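### 3.2 Floor finish and perceived room size

Earlier work on small apartments treated wall color as the main factor in how large a room seems to the people who live in it. The floor was left aside, although it is often the biggest single area of one finish. In our survey we asked 40 tenants of the Dobson and Sesara blocks to judge their main room twice, before and after a change of floor covering. The walls were kept light in all cases.

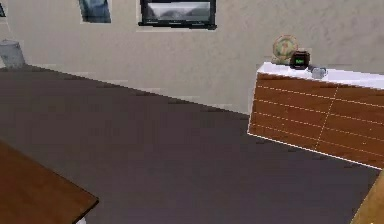 *Usside, February 9, 2020*

Tenants with a dark, plain floor gave lower size estimates than the others, but they also called the room "calm" more often. The difference was clear in rooms below 20 square meters and became weak in larger ones. Goel found a similar pattern in her student housing study — there, however, the lighting was not controlled.

For plank patterns the direction of the boards had more effect than their tone. When boards ran along the longer wall, 10 tenants raised their estimate, and only 5 did so when they ran across it. Small changes of shade between boards were rarely mentioned in the interviews.

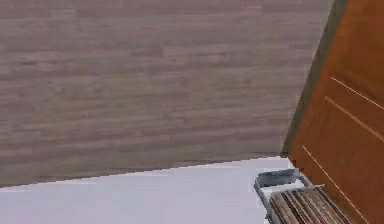

**Figure 4.** Wood-grain planks in muted taupe and light brown tones.

We do not claim that these results hold for carpet, which was not included in the survey.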